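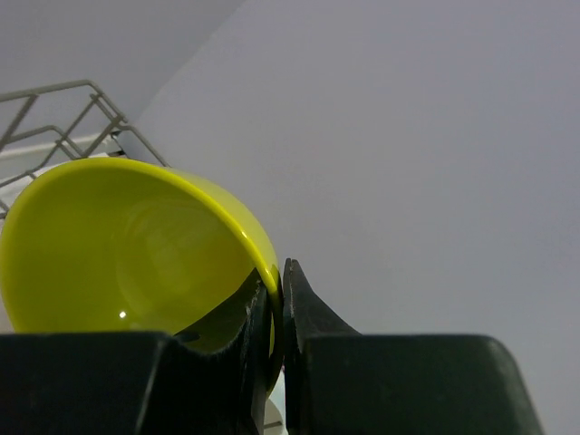 Hondach County Emergency Recovery Office – Applicant Systems Desk

Ticket: Storm assistance form says Tonberg residents are not eligible
Opened: 2024-09-24
Opened by: Beca Rowlands, recovery center, Tonberg
Assigned to: Hermenegildo Serrano
Priority: High (was Low, see first note)

Problem as reported
Residents of Tonberg enter their street address in the assistance form and get a red banner telling them their community was not affected by the storm. Several of them were reading this on a phone while standing in what used to be the carport. The state added Tonberg to the declared area last Friday, and the governor came and said so into a microphone. The form did not attend.

Rowlands, first note
Please change the priority. The drop-down picked Low for me when I chose "Wording or display" as the category, and I only chose that for want of one called "Tells people their house is fine." I have a line out the door and am writing names on a legal pad.

Serrano, first reply
Changed to High. Can you send me one address that fails and one that works? Also the browser, though I doubt it's the browser.

Rowlands
Fails: anything on Kindier Road. Works: anything on the north side of the creek, including the golf course, which I tested out of spite. Same result on the center's laptop, my phone and a resident's tablet.

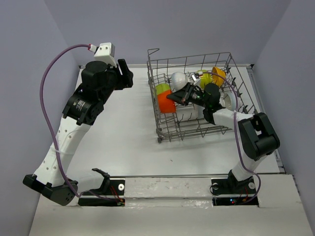 Work surface with dish rack at right.

Serrano, findings
The form checks the address against a table of eligible communities. I looked at the table and Tonberg is in it, spelled correctly, with the right start date. So far so good. The form, however, doesn't read that table. It reads a copy, kept by the Marwat lookup service, and the copy was last refreshed before the extra communities were declared. The refresh job is set to run monthly. Somebody decided that in December, when very little was blowing away.

Tried:
Cleared the form's cache. No change.
Ran the refresh by hand. It reported success and refreshed nothing.
Ran it again with logging on. It stops at the first community with two zip codes, which is Tonberg, and then reports success.
Split Tonberg into 2 rows, one per zip code. Refresh completed. Kindier Road now passes.

Rowlands
Confirmed, it passes here. What about the people who were already turned down? They got an email with the word "Final" in it.

Serrano
I pulled the list. There are 65 declined applications with a Tonberg address.

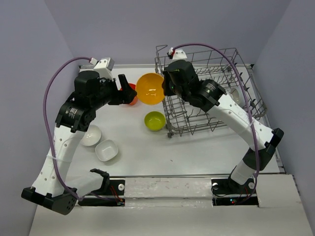
I've set them all back to Pending so they'll go through the check again tonight, and nobody has to retype anything. The $500 emergency payment is worked out from the original application date, so they keep their place. I also turned off the "Final" email until a person has read it from start to finish.

Rowlands
Two of mine are on the legal pad only. They gave up before pressing submit. Can I enter them with last Friday's date?

Serrano
Yes, use the paper intake screen. It will ask for a fax number. Type a zero.

Rowlands
It wanted ten zeros. Both are in. The banner is gone but the help page still lists the old communities.

Serrano
Help page is a separate site with a separate login. I've sent the correct list over and asked for it up by 5 today. Refresh job is now nightly. The zip code bug is reported to Marwat, and the split rows stay in until they fix it, so please don't let anyone tidy them up.

Status: Open, waiting on help page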